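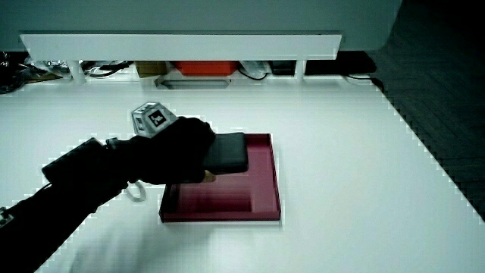

Placing a flat item in the maroon tray, with the marker cube on the back of the glove.

Teaching by hand at Lellbridge

The tray work at Lellbridge moved over to the glove in February. Before that, every demonstration for the Prilelel arm was given by remote control from the desk, and a single placement could take 20 seconds or more. With the glove on, a person simply picks the item up and puts it down, and the arm is taught from the recorded movement of the hand.

We now have 284 usable demonstrations towards a target of 1,000. The items are small and flat, and they go into the tray one at a time. Gilis supplied the software that reads the patterns on the cube. It copes well so long as at least one face stays in view -- turn the wrist too far and the track drops out, and that attempt has to be thrown away.

Remote control has not gone altogether. Coughlan still want it for the heavier parts, and the 2 desk stations will stay where they are until the summer.

Anyone in the building can book a turn with the glove. Sessions run on Friday afternoons and no experience is needed. Please take off rings and watches first, move at your normal speed, and let go of the item fully before you lift your hand away -- a half-released item has spoiled more recordings than anything else. Left-handed people are especially welcome, though the left glove has not been delivered yet.

Previous item | Next item | All issues | Subscribe

Lellbridge Newsletter. Contact the editors | Back to top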